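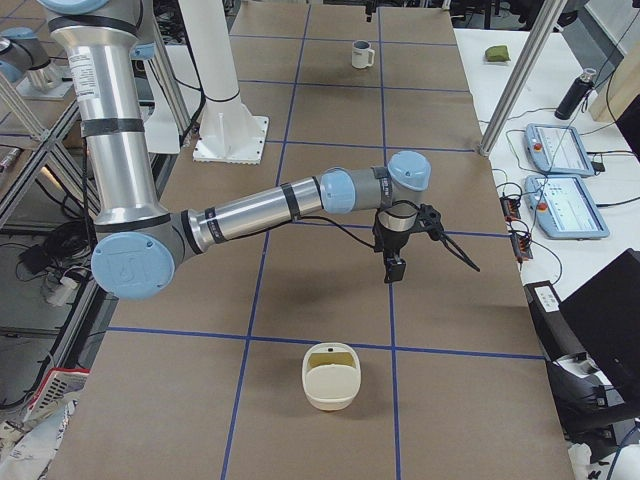

Re: [worktop] Paper cover and tape grid, layout questions

April, from Ornell
Reading time: 3 min

> We are going to paper our long table the same way you did yours and
> have a few questions before we order anything. Is the grid taped on
> the paper or on the bare top, with the paper over it? Do you measure
> every cell, or lay the outer lines and divide by eye? We tried a
> short test piece and the paper bubbled along the tape by the next
> morning. Also, how do you write down where a cup goes if the cell is
> much bigger than the cup? We have been writing "middle" and getting
> three different middles.

Taking these in order, with the bubbling last because the answer is longer.

The tape goes on top of the paper. Under the paper you lose the edge of the line, and the edge is what you measure from. It also leaves a ridge, and a mug set down half on a ridge will rock.

We measure the long lines at both ends of the table and nowhere else. Mark in pencil, stretch the tape between the marks, check it against a straightedge, then press it down from the center outward. Crosswise lines go on second, over the long ones. Use a square off one long edge of the table and keep using that same edge. Our first layout was squared from both edges and the error showed up as one row of visibly skewed cells. The table edges are not parallel, as we then found out.

For positions we stopped using "middle." Every cell has a column letter and a row number, counted from the near left corner, and an object is recorded by the center of its base. If it sits off center we add an offset from the left line and an offset from the near line, both to the inside edge of the tape. Say which edge in your notes. Tape width is enough to matter for anything as small as a cup.
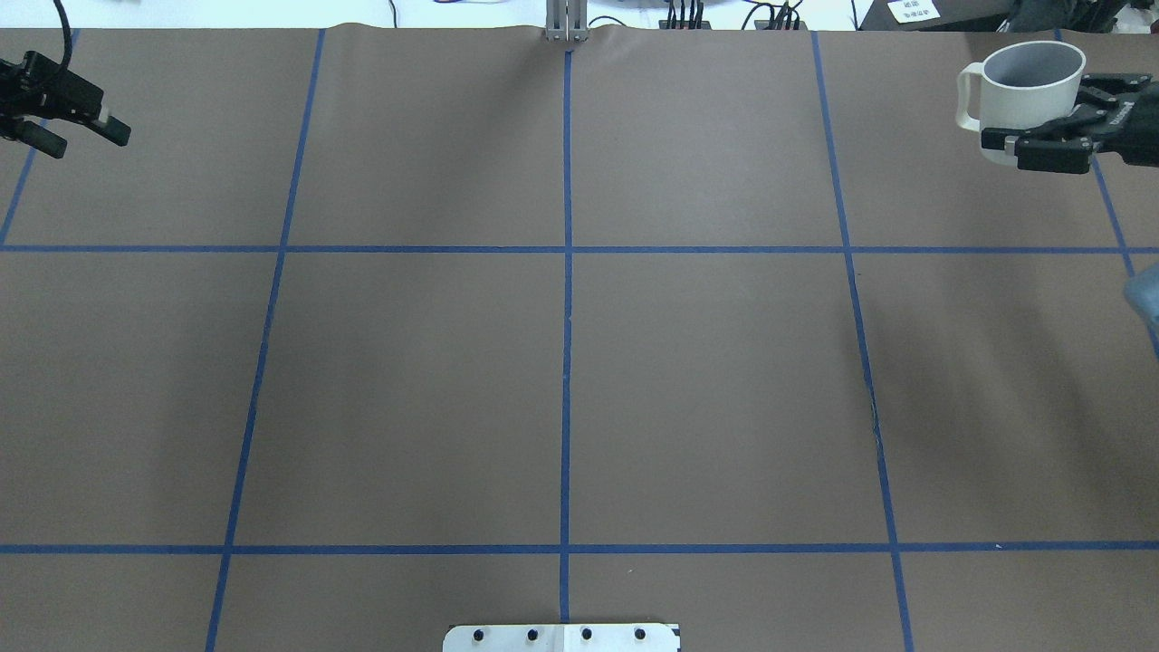
Handles get their own column. We write left, right, near or far, as seen from the near end of the table. Clock positions were tried and dropped when people read them from opposite sides.

Open containers such as the basket are recorded by the base as well, plus the side that faces the near end. The rim is wider on many of them, and two people measuring from the rim will not agree.

Now the bubbling. I would look at the following before changing brands:

- Paper tension. The paper should be flat before any tape goes on. Unroll it, weight the ends, and leave it overnight. Ours is Tatance brown, 39 inches wide, and it keeps its curl for a good while after cutting.
- Tape tension. If you pull painter's tape tight as you lay it, it shortens again and gathers the paper. Lay it slack and press. We use Warari blue. I have no strong opinion on it beyond the fact that it comes up without tearing the paper if removed the same week.
- Humidity. A sheet fastened on all sides has nowhere to go when it swells. Fasten 2 opposite edges and leave the others free.

Small wrinkles we leave alone. A crease gets flattened by hand, and if it still lifts a cup base we replace the sheet. Do not iron it in place. I did, and softened the adhesive along most of a line.

One thing you did not ask: keep cups of similar color apart in the log by shape or height. "White cup" and "cream cup" get swapped under warm lighting. We label ours on the underside and put the label in the notes.
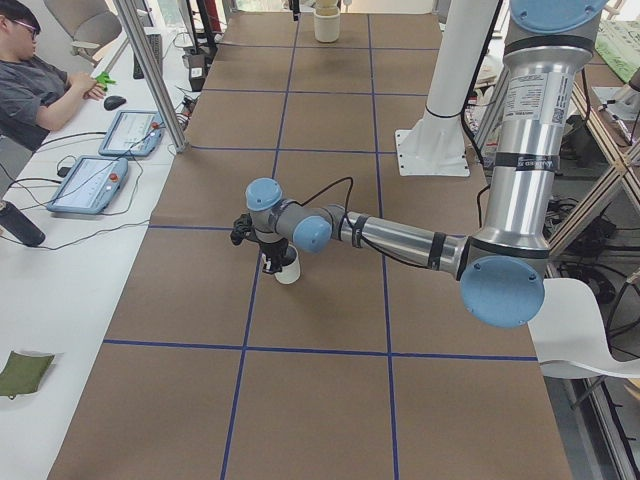 On spacing, leave the outermost cells at the far end a little larger if the table length does not divide evenly. Do not spread the remainder over all the rows, or you will be reading odd fractions for as long as the sheet lasts. Note the remainder on the sheet itself in pencil.

The layout template is in the Ko folder, both inch and metric. The metric one still has the wrong row count in the header.

Related messages in this archive
Re: Removing tape residue from a white desk
Cutting wide paper straight without a second person
Ko folder: layout template, metric header
Mug sizes, base diameter vs. rim diameter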